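Stonham Meadow

From the Stonham Local Wiki, the encyclopedia anybody in town can edit

Stonham Meadow is a public park on the east side of Stonham, squeezed in between the rail yard and the back of Cieślak Street. It covers 22 acres if you count the pond, and I do count the pond, having fallen in it. Wiesława Wróbel, who started this wiki, told me I could write the entry in my own voice as long as I got the gates right, so let's start with the gates.

Gates and getting in

There are two gates. The north one is on Cieślak Street across from the hardware store, and that's the one with the parking. The south one is at the end of Mill Lane, where the road turns to gravel and you start to wonder if you've driven into somebody's yard (you haven't, keep going!). The park is open from dawn to dusk. Bikes are fine on the outer path but you're supposed to walk them over the footbridge, which is narrow and has a lip at the far end that will catch a front wheel.

Dogs can be off the leash in the lower field. They have to be leashed everywhere else, and that includes the orchard, whatever the old sign says.

History

The land belonged to the Grakavell brickworks, and the big dip in the lower field is where they dug their clay. When the works closed the pit filled with water at one end and brambles at the other, and that was pretty much how it stayed while I was growing up. We called it the Grakavell and we weren't allowed in it. Plenty of the older people in town still call the whole park that, so if someone gives you directions to the Grakavell, this is where they're sending you.

The town bought the land for back taxes, then couldn't decide what to do with it. There was a plan for a bus depot. There was a plan for tennis courts, and you can still find the drawings in the library if you ask at the desk. In the end it was Joris Michiels, a retired surveyor, who walked the boundary with a can of orange paint and showed the council that you could get a level path the whole way around without moving much dirt. The path follows his paint marks to this day, except by the pond, where it got shifted uphill after a wet January.

The brambles took longer than anyone wanted. I remember going down there with loppers and coming home looking like I'd fought a cat, and the patch we'd cleared was green again by summer. Goats were tried. The goats preferred the new trees.

The reading circle

On the rise above the pond there's a ring of cut logs where Ruba Geagea runs story hour in the warm months. It's free and you just show up. When it rains they move into the pavilion, which has proper tables and a roof that mostly works. Kids of any age are welcome but the regulars are on the small side, so expect picture books and a lot of wandering off. There's a book swap too, board books included, and it runs on the honor system.

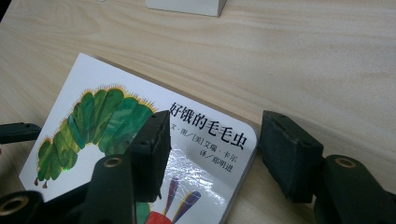

A children's board book with a green caterpillar on the cover.

The logs came from the poplars that used to line the rail fence. They're getting soft now and will need replacing, and there's a running argument on the talk page of this article over whether to use logs again or put in benches. I'm for logs.

Trees and wildlife

The orchard is on the west slope, mostly apples, planted in wobbly rows. Cyprian Sadowski grafted the older ones from trees in people's backyards all over Stonham, so a lot of the varieties don't have real names. You can pick up windfalls. Please don't shake the trees.

Along the railroad side it's all willow and alder. The pond has frogs in spring, loud enough to hear from the parking area, and there's a heron that stands on the outflow pipe and leaves the minute you lift a pair of binoculars. I've heard people say there are turtles. I have never seen a turtle there, so I'm leaving turtles out until somebody comes up with a decent sighting.

The lower field gets mowed once a year, late, after the wildflowers have set seed. It looks scruffy in August and every August someone writes in to complain. Try it in June instead, when the daisies are up and the whole dip goes white.

The footbridge

The first bridge was a pair of planks. The present one was paid for with a $1000 grant from Cekasell, the seed company out on the county road, plus a great many bake sales. Leokadia Kaczmarczyk drew the design, and she put in the little bump-out halfway across so you can stop and look down at the water without blocking everybody. It's the best thing in the park if you ask me. The railing on the upstream side gets slick in fall, so hold the other one.

Name

Officially it's Stonham Meadow Park on the town map and just Stonham Meadow on the signs. This article uses the version on the signs.

See also: Cieślak Street; Grakavell brickworks; Mill Lane; Stonham rail yard

Last edited 2022-12-15. Changed the dog rules and fixed the spelling of alder.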